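Halum striped hand towel, brown/beige
Reviewed by Afonso Bragança

I bought 2 of these in July to replace some older towels in the guest bathroom. They have been in use every day since, one on the hook and one in the wash.

The fabric is on the thin side. My old Louro towels felt thicker and softer out of the package, but they took most of a day to dry in a bathroom with no window. The Halum is ready again by lunchtime if I hang it up after breakfast. It's large enough to dry your face and hands without running out of dry cloth.

It did not absorb much at first. After the third wash it was fine. Brown lint came off in the first two loads, so keep it away from anything white.

The stripes have kept their color. The fringe is the weak point. It tangles in the machine, and a few threads have pulled loose on both towels. I trim them with nail scissors. A plain hem would have been better.

No hanging loop either, which is annoying at this price.

Good for a small bathroom. If you want a plush towel, look elsewhere.

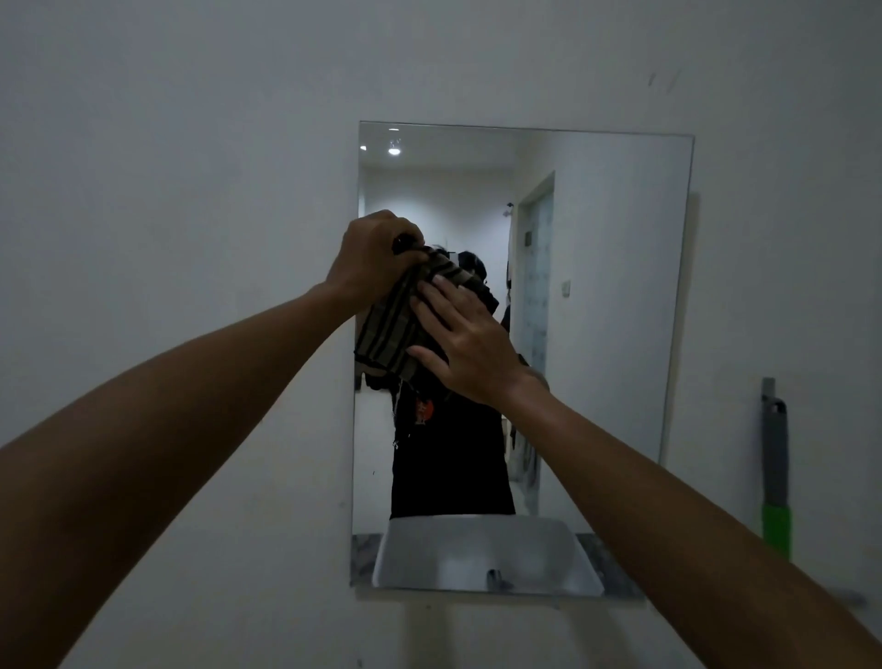 Halum towel in use at the bathroom mirror, fringed edge at the bottom.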